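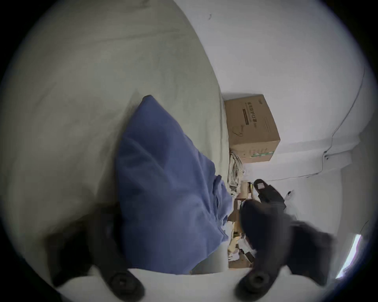

January 14, 2023

Shrinkage tests on the undyed cotton from Koutsoukos. Cut 8 squares, 200 mm a side, marked warp direction with laundry pen. Weighed the lot dry before the first wash.

Wash 1 at 40, line dried overnight in the back room. Warp came in at 193, weft 198. Wash 2 made almost no difference. Pressing with steam pulled the weft back out a little, so from now on measure before pressing and write down which it was. The July sheets don't say.

Yakubu Bashir wants the Povow lining run the same way before we cut anything for the Kakgate order. We have 263 cm of it left, enough for the squares and one full lining. He thinks it will shrink less than the cotton and drag at the hem. I would sooner prewash both and stop guessing.

Scale drifts when the heater is on. Checked with the 500 g weight and it read 497, then 499 after I moved it to the other bench. Leave it there.

To do: cut lining squares, new pen, ask Jemesham about the selvage.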